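Speaker notes – Paper cups: rim, seam, base
Khôi Mạc, Murkero counter training, November 9, 2024
Slot: after Hường Âu on milk, before the break

OPENING
Start without a greeting, Hường will have done it. State the scope: single-use paper cups, hot drinks, how they are built and where they fail at the counter. Recycling is a separate talk.

Pass the sample cups along the rows while the next slides are up.

SLIDES 2 TO 5 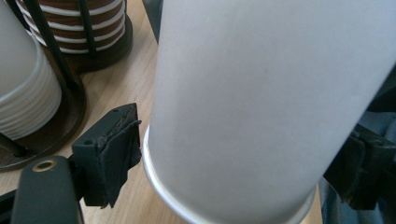
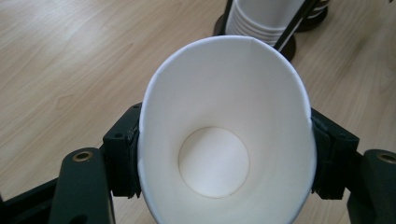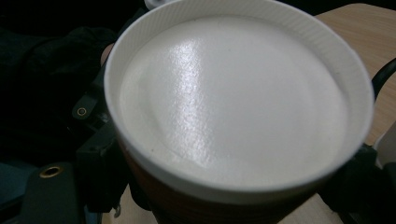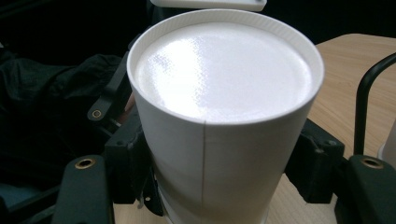
SLIDE 6 – HOW A CUP IS MADE
Three operations. The side wall is cut as a flat fan-shaped blank, wrapped around a tapered form and sealed along one overlap. The base is a separate disc with its edge turned down, and the wall is folded under and pressed against it. The rim is rolled outward last.

Paperboard with a thin plastic coating on the inside. The coating holds the liquid and also acts as the glue: heat softens it, pressure closes the joint. Double-wall cups have a second sleeve outside, usually with an air gap.

Say "side seam" and "base joint" each time. Last session I mixed terms and people got lost.

SLIDE 7 – STIFFNESS
An open cup is weakest at mid-height and stiffer near the rim and near the base. The rolled rim resists bending, but it will still go oval if squeezed from two opposite sides. Once the paper has creased, the crease remains a weak point even after the cup is pushed back round.

A fitted lid holds the mouth to a circle. Ask the room to squeeze a sample with and without a lid. Allow a minute for this.

Handling rule: pick up empties low on the wall. Do not pull them from the stack by pinching the rim.

SLIDE 8 – LEAKS
Figures from the Cleleck counter log, kept from June on. Cups served: 1,704. Returned for leaking: 7. All of the returns were lidded drinks, and all leaked between lid and rim at the side seam.

Explain the cause. Where the wall overlaps, the rolled rim is thicker, so there is a small step. The lid skirt bridges the step and leaves a channel. If the drinking opening is lined up with the seam, liquid runs to that channel every time the cup is tipped.

Fix: turn the lid so the opening is well away from the seam. Opposite is easiest to remember. Press down all the way around, finishing at the seam.

Expect the question about base leaks. We had none in the log. They do occur, mostly with drinks left standing for hours.

SLIDE 9 – FILL LEVEL
Foam is mostly air and carries little weight, but it takes up the space the lid needs. A flat lid on a foam-topped cup pushes foam out through the vent. Either leave a finger's width below the rim or use a domed lid. Hường prefers the domed lid for cappuccino. I leave more room. Both are acceptable and staff should follow whatever their own counter does.

Milk drinks without foam: same gap, for the tilt when walking.

SLIDE 10 – STORAGE AND ORDERING
Sleeves of 100, cases of 2,000. Keep sleeves closed until needed and away from the steam wand. Board picks up moisture from the air, and a soft rim is harder to lid.

Do not mix suppliers on one counter. Stendeo and Sekiguchi cups in our stock have nearly the same mouth diameter, and the lids go on either way – but only click on their own. Keep each lid tray directly above its cups. Replace the tray label when the supplier changes.

PRACTICAL
Pairs, one tray each, cold water only. Fill, lid with the opening at the seam, tip over a paper towel. Repeat with the opening opposite. Compare the towels.

Leftover samples go back in the sleeve marked TEST, not on the counter.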